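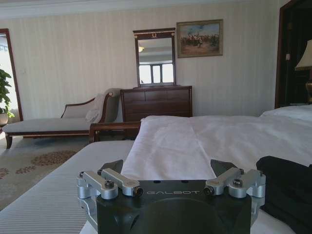
Gripper over the bed, fingers apart.

Gripper care: common questions

How often do I clean the linkages?
Wipe both sides at the end of each shift with a dry, lint-free cloth. Keep oil off the bars, or it will mark white bedding.

What do I check at the pivots?
Look for play and for screws backing out. Mark any loose one and tell Liis Luik before you tighten it.
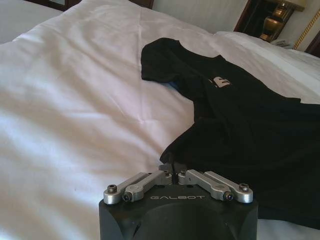 Fingertips at the edge of a black T-shirt.

The fingers slip on thin fabric. What now?
Clean the pads first. If slipping continues, replace both pads as a pair and run the close test 42 times.

Where do I log it?
In Anetti, under job 337.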